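4. What the sorting trial can and cannot tell us

4.1 The headline result

The claim most often repeated from the Rulidora kerbside trial is that a better printed guide makes for cleaner recycling. The council's summary says so on its first page, and two neighbouring councils have since ordered guides of their own. We think the claim may be true. We do not think the trial shows it.

The facts are not in dispute. The Fulora guide, a folded card meant for the fridge door, went to 2,000 households in July. Each household was also sent a diary in which to write down anything they were unsure about and which bin it went into. Of those diaries, 876 came back. The summary treats them as a fair picture of the town, and gives no reason for doing so. People who fill in a form about their rubbish and post it back are people who care about their rubbish. Any guide would look good in their hands, and so might no guide at all.

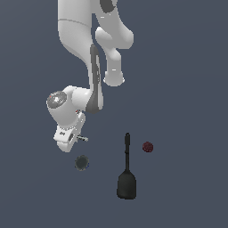 A second problem is that the diaries were not all kept for the same length of time. Only 446 ran to the end of the fourth week. The rest trailed off, some after a single page, and a diary that stops is counted in the summary as a household that had no further doubts. There are other ways to read an empty page. The person may have lost the pen, gone away, or grown tired of the exercise. Treating silence as confidence pushes the result in one direction, and it happens to be the direction the council was hoping for.

We asked for the blank and part-filled diaries to be coded as missing. When that is done, the fall in reported doubts between week one and week four shrinks to the point where we would not want to build a policy on it.

4.2 Bin inspections

The inspections ought to be stronger evidence, as they do not depend on what people say about themselves. Staff from the Honden depot lifted the lids of 1,063 bins and scored each on a five-point scale, from clean to heavily contaminated. The average score improved after the guide went out.

Lid checks see the top layer. A bin with a tidy layer of newspaper over three bags of nappies scores as clean. The depot staff know this and said as much in their notes, but the notes did not make it into the summary. Nor did the fact that the crews who scored the bins knew which streets had been sent the guide. We have no reason to think anyone cheated. It is simply hard to score a doubtful bin harshly when you have been told it should be good.

Weather and holidays may also have played a part. The first round of checks fell in the school break, when more people were home and more takeaway packaging was going out. The second did not. Negussie, the comparison suburb, also improved over the same period, though by less, and it received nothing in the mail. The summary puts this down to word of mouth between the suburbs - a generous reading, given that no one asked.

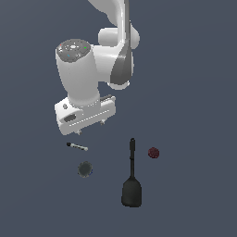
4.3 Sorting by material, sorting by shape

The Fulora guide is organized by material: paper, glass, metal, soft plastic, rigid plastic, everything else. That is how a sorting plant thinks. We are less sure it is how a person thinks at the kitchen bench with something empty in one hand. The diary entries that gave the most detail tended to begin with shape ("long tube thing", "tub with a lid") and reach the material later, often with a question mark.

The guide offers little to a reader who starts from that end. It has no index, and its six panels assume that the hard part is already done. Tubes are a good case. A tube may be cardboard all the way through, cardboard with a metal base, plastic under a paper sleeve, or rolled fabric that should not be near the bin in the first place. The colour of the outer layer is no help, and printed finishes now copy almost anything.
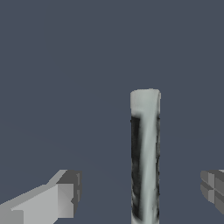 Those who design sorting guides often reply that a quick look settles most cases, and that the hard ones are rare. The diaries give us some grounds for doubt. Many of the entries concern ordinary things, bought weekly, whose outside says very little about what they are made of. Take the upright cylinder in Figure 3, narrow for its height, with a pale band at the top and a mix of greyish white and charcoal over its surface. A capped bottle would fit that outline, and so would a wrapped tube or a rolled cloth. Each would belong somewhere different under the Fulora scheme. Looking harder at the outline does not narrow the choice, and a guide that says "check the material" has handed the question back to the person who asked it.

Figure 3. An upright cylinder with a light upper band. Shape and surface tone leave the material open.

It could be argued that people in their own kitchens have more to go on: weight, the sound it makes when tapped, the memory of what was in it. We accept this. It would be a fair test to ask people to sort items by hand with and without the guide, and to record what they did. The trial did not include one. Until somebody runs it, the statement that the guide "resolves uncertainty at the point of disposal" should be read as a hope.

4.4 A separate note on cost

The authors of this paper do not agree on every point, and the note that follows is signed by one of us.

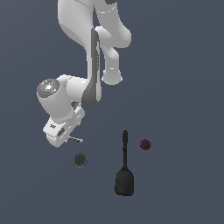 Nayeli Giraldo

I would go further than my co-author, Kacper Witkowska, on the matter of money. The guide was cheap to print, and this has been offered as a defence: even if the effect is small, little was spent. But printing was the smallest part of it. Depot crews spent working hours lifting lids, office staff spent longer typing up diaries, and none of that time appears in the costing. If it did, I suspect the price of each cleaner bin would look a good deal less attractive.

There is also the question of what was put off. The depot had asked for lid stickers that could be replaced when the rules changed, and the request was set aside until the trial was over. Stickers may not work either. I would want them tested on streets chosen by lot, with scorers who do not know which streets are which, and with every unreturned form counted as unreturned. The town could do that next July with the crews it already has.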